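Moner Biofuels Producers' Group
Minutes of the technical meeting held on 5th June at the Cornmont site office

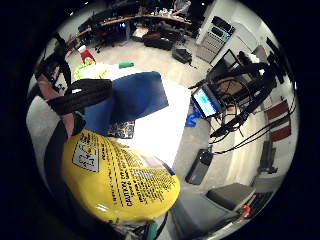
Heino Priedītis asked that the minutes of the previous meeting be corrected before anything else was taken. The figure given for the denaturant dosing trial had been recorded per batch when it should have been per tanker load. The correction was agreed and the minutes were then accepted.

1. Matters outstanding

1.1 The revised sampling procedure for incoming wheat had been sent to all member sites. Two had replied. The remaining sites are to reply before the next meeting, failing which the procedure will be taken as accepted.

1.2 The replacement of the vapour recovery fan at Cornmont was complete apart from the vibration readings. The contractor's report was still awaited.

1.3 The item on shared rail wagons was carried forward without discussion.

2. Moisture in finished ethanol

2.1 The meeting considered the results from the Górecki laboratory. In all, 117 samples had been tested by Karl Fischer titration, taken from the storage tanks at three sites. All were within the product specification. Four samples from tank 6 at Cornmont lay close to the upper limit, and these had been drawn within a day of each other.

2.2 It was suggested that the tank vent was letting in damp air during the cooler part of the night. The site engineer thought this unlikely, as tanks 5 and 7 have the same vent and showed no rise. She considered the molecular sieve beds a more probable cause and noted that the regeneration cycle on bed B had been shortened in the spring to save steam.

2.3 Agreed: the regeneration cycle on bed B to go back to its former length for one month. Tank 6 to be sampled at top, middle and bottom on each shift during that time. Results to be sent to Górecki in the usual bottles, filled to the shoulder and sealed with tape.

3. Dokell dosing skid

3.1 The Dokell unit for adding corrosion inhibitor had run for 43 days. Two stoppages were recorded, both caused by the low-flow switch. On each occasion the switch tripped while the product line was still filling and the unit restarted by hand.

3.2 A time delay on the switch was proposed. Heino Priedītis was against a delay of more than ten seconds - a longer one would allow undosed product to reach the loading arm. It was pointed out that the inhibitor could in that case be made up in the tanker, but he did not regard this as good practice and asked for his view to be noted.

3.3 Agreed: delay to be set at eight seconds and reviewed after the next 2,000 cubic metres have been loaded. Dosing rate to remain unchanged.

3.4 The calibration pot on the skid is hard to read from the walkway. The site will look at turning it through a quarter turn. No cost is expected beyond fitter's time.

4. Yeast propagation

4.1 A short paper on propagation time had been circulated. Cutting the aeration period had no measurable effect on final alcohol content in the five batches tried, but residual sugar was higher in two of them. The author of the paper did not claim that five batches were enough.

4.2 There was some discussion of the urea addition. Sites are adding it at different points, which makes comparison difficult. Agreed that all trial batches will have urea added at the start of propagation, and that the time of addition will be written on the batch sheet.

5. Stillage and dried feed

5.1 Dryer output at Cornmont had fallen behind the evaporators on several occasions, and 400 tonnes of wet feed had been sold locally at a lower price than dried. The shortfall was put down to fouling on the dryer tubes. The tubes will be cleaned at the summer stop.

5.2 A member asked whether the syrup could be added back at a lower rate in the meantime. This had been tried before - the feed came out dusty and two buyers complained. Not pursued.

6. Sustainability records

6.1 The auditor had asked for weighbridge tickets to be matched to grower declarations at the time of delivery. At present the matching is done at the end of each month. The weighbridge software can hold the declaration number, but the field is not in use at two sites.

6.2 Agreed: field to be made compulsory at all sites from the last week of June. Deliveries without a number to be accepted but held as non-certified until the paperwork arrives.

7. Any other business

7.1 The loading bay at Cornmont will be closed for two days for drain repairs. Hauliers have been told.

7.2 Comments on the draft tank cleaning instruction should reach the secretary within a fortnight.

The next meeting will be held at the Górecki laboratory. Date to be confirmed.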